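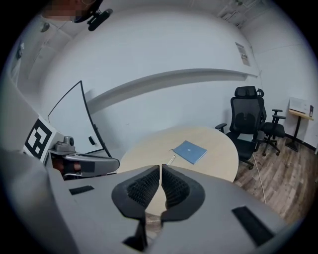 Close view at the table, gripper fingers nearly together

Zadadville Taxidermy Studio
Workplace Safety Inspection, Form 434
Inspection date: 2025-05-19
Inspector: Emília Charvát
Studio representative: Mikkel Hauksdóttir

Ratings used: S (satisfactory), C (correction needed), N/A (not applicable). Every item rated C must be assigned to a named person before the form is signed. Comments are required for all C ratings and optional elsewhere.

Section 1. Receiving and cold storage

1.1 Incoming specimens are tagged with customer name, date received and permit number where required. S
1.2 Specimens are bagged and sealed before freezing. S
1.3 Walk-in freezer can be opened from the inside. S
Comment: Inside release tested twice with the door fully latched.
1.4 Freezer floor is free of ice and stored items. C
Comment: Ice has built up under the evaporator and extends to the second rack. The same condition was noted in March. The drain line should be inspected by a refrigeration contractor. Scraping alone will not be accepted as a correction. Assigned to M. Hauksdóttir.
1.5 Storage racks display a load rating and are anchored. C
Comment: The Jurčo rack on the north wall is anchored and marked for 1000 pounds. The older rack beside it has no rating label. Do not place full-size capes or whole specimens on it until a rating is confirmed.

Section 2. Skinning and fleshing

2.1 Cut-resistant gloves are available in all sizes in use. S
2.2 Fleshing machine blade guard is in place and adjusted. S
2.3 Foot switch returns to the off position when released. S
2.4 Scalpel blades are placed in a rigid sharps container. C
Comment: Container is above the fill line. Replace it and record the disposal in the waste log.
2.5 Floor mats lie flat and are cleaned at the end of each shift. S
2.6 Staff handling wild game wear eye protection and waterproof aprons. S
Comment: One apron has a torn neck strap and was removed from service during the visit.

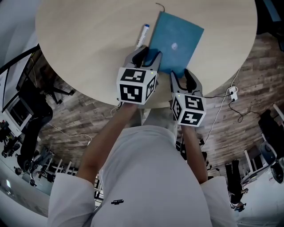
Round table with blue folder and marker pen

Section 3. Pickling and tanning

3.1 Acid and tanning products are kept in original or properly labeled containers. C
Comment: A pail of Zesby tanning oil had been refilled and the new label gave the product name only. Add the hazard warning and the supplier's contact details.
3.2 Safety data sheets can be reached by all employees during work hours. S
3.3 Acid is added to water, never water to acid, and the instruction is posted. S
3.4 Eyewash station is clear of obstructions and flushed weekly. C
Comment: The unit works properly, but the weekly log has gaps. Mr. Hauksdóttir stated that flushing was carried out and not written down. An unsigned week is treated as a missed week.
3.5 Pickle solution is neutralized before disposal and the reading is recorded. S

Section 4. Mounting, finishing and paint

4.1 Spray booth fan runs during all airbrush and lacquer work. S
4.2 Booth filters are changed on schedule. S
4.3 Dust collection is used when sanding foam forms. C
Comment: The hose on the Omeo collector is split near the coupling. Tape is not a permanent repair.
4.4 Solvent rags are kept in a lidded metal can. S
4.5 Large mounts are braced while drying. S

Section 5. Exits, fire and first aid

5.1 Exits are unlocked and unobstructed during work hours. S
5.2 Fire extinguishers are charged and tagged. S
5.3 First aid kit is complete. C
Comment: Restock burn dressings and finger bandages.
5.4 Sprinkler heads have proper clearance. N/A

Follow-up
All corrections are due within 16 days of the inspection date. Items 1.4 and 1.5 require a return visit. For the remaining items, written confirmation with copies of receipts or log pages is sufficient.

Signed: E. Charvát, Inspector
Received by: M. Hauksdóttir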